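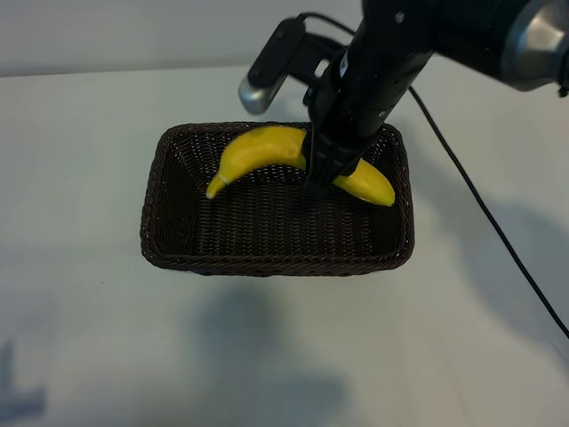 A banana in a wicker basket.

Tunanley's night desk: "You learn to listen for what they leave out"

Eluned Dafis is late and says sorry twice before she sits down. Court ran over. A handling stolen goods case, adjourned again, third time, and she still has to ring two witnesses before five to tell them they needn't come on Thursday. "They'll be livid. One of them's taken unpaid leave."

She has been a witness care officer in Tunanley for 7 years. Before that, the control room, nights mostly, taking the calls. Burglaries, cars, sheds. A lot of sheds.

We meet in the café at the back of the old Drakard building, across the road from the magistrates' court. She orders tea and lets it go cold.

What does the job involve, most people have no idea. "Phone calls. Honestly it's phone calls. Somebody's seen something, they've given a statement, and then they hear nothing for months. I'm the one who rings. Sometimes I'm ringing to say there's still nothing."

She has 38 open cases on her list at the moment. Is that a lot? She pulls a face. "It's been worse. When I started I had 29 and I thought that was mad."

The case people here still ask her about is the van thefts. Tradesmen's vans, emptied overnight on the Omlow estate and the streets behind it, all through January. Drills, saws, a plasterer's entire kit. Three men were later convicted. Dafis can't go into much of it and doesn't try to, but she will talk about the people who came to court.

"You had lads who'd lost everything they earn a living with, and they're being asked to describe a hammer. Which hammer. What colour was the handle. One of them got quite upset, he said it was my dad's, what more do you want."

Hicham El-Sayed was one of those witnesses. He fits kitchens, and lost tools he puts at well over what the insurance paid. He joins us for ten minutes on his way to a job in the next town, stays standing.

"She rang me more than my own brother did that winter," he says. "I didn't want to go. I'd have left it. I thought, they know where I park."

Did he get anything back? A spirit level. And a box of someone else's screws, which he handed in.

He gave evidence from behind a screen. Dafis had put in the request, and it was nearly refused becuase the form went in a day late. She doesn't blame anybody for that. "Well. I blame the form."

Screens, video links, a separate way in so you don't meet the defendant's family by the vending machine. All of it can be asked for, she says, and far too few people ask. Iman Kabbaj, who runs the El Fassi bakery on the corner and was a witness in a different matter (a smashed window, a till taken), says she only found out on the morning itself. "I was sat in the same waiting area as his mum. She was nice, that's what made it awful. She asked me where I got my coat."

Kabbaj's case was before Dafis moved to her present patch. Would it happen now? "It could," Dafis says. "I'd like to say no. There's one corridor. If both court rooms are sitting there's only so many doors."

We talk about the delays. She's careful here, checks what she is allowed to say, then says most of it anyway. People move house. They change their number. They forget, or think they have, and then worry that forgetting is a kind of lying.

"I tell them, read your statement, that's what it's for. If you can't remember, say you can't remember. The bench aren't daft."

And the ones who drop out? Long pause. "I used to take it personally. Mabli, who trained me, Mabli Watkins, she told me to stop that or leave. She was right I suppose. You don't know what's going on in their house."

Watkins has retired. Her replacement, Nelli Kemppainen, started in the spring and already has the desk by the window, which Dafis had her eye on.

Does she miss the control room? Not the hours. The calls, a bit. "You'd get a person at four in the morning whispering that there's someone in the garden. And you'd stay on with them. Then the car gets there, and they hang up, and that's it, you never find out. Now I find out. Sometimes I find out more then I'd like."

Her phone goes. It's one of the two witnesses, ringing her first, he's already heard. She takes it outside and through the window you can see her nodding, a lot, holding the phone slightly away from her ear.

She comes back in for her coat. New date's in seven weeks, if it holds.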